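Print this page | E-mail this page

The Blower Door

The house on Brergate had 603 square feet of attic and no hatch. The auditor found the way in through a closet ceiling, where a square of drywall had been painted shut. She cut the paint with a utility knife and pushed.

The insulation was rock wool, two inches deep in most places. She wrote that down. Over the bathroom there was none, and the fan duct ended in the open air beneath the roof deck. She wrote that down too.

At 15 past two she hung the blower door in the front entry and brought the house to test pressure. The reading was higher than the fan's first ring would allow. She took the ring off and ran it again.

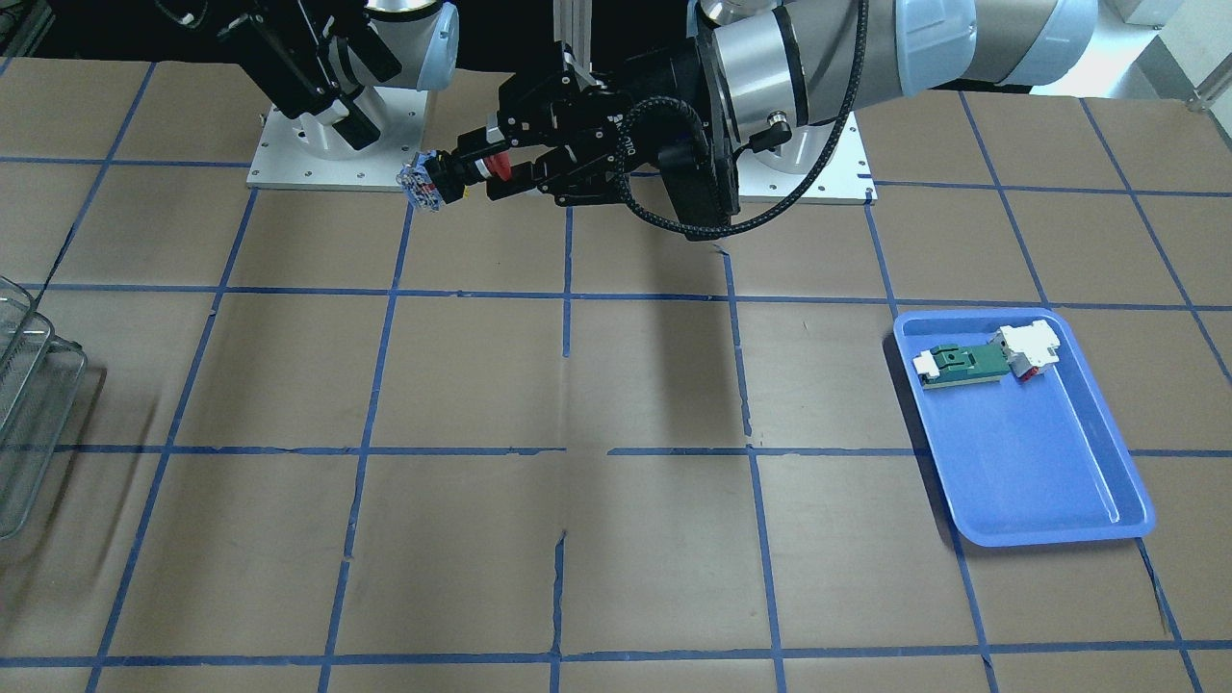 Leakage has to be mapped before it can be sealed. She had trained for it at the Nutton shop, where the instructor drew floor plans on whatever was flat and assigned each square a number. Her own grid was on brown paper, laid out in strips of blue tape that ran slightly crooked, with a short broken piece near the middle. In the kitchen on Brergate she held the smoke pencil to each baseboard and marked the squares where the smoke bent.

Most of the marks fell along one interior wall. It made no sense on paper. An interior wall has no outside.

She went back up through the closet. Behind the chimney the wall cavity was open at the top, all the way down to the crawl space. She lowered a light on a cord. Near the bottom, someone had packed the gap with folded newspaper, and above the newspaper hung a child's wool coat on a nail.

The owner was waiting at the foot of the ladder.

"Is it bad?" he asked.

"It needs a rigid cap and a bead of foam," she said. "Did you grow up here?"

"No," he said. "Why?"

She turned the fan off and let the house settle back to zero.

Contact | Copyright Kusness Stories | Back to top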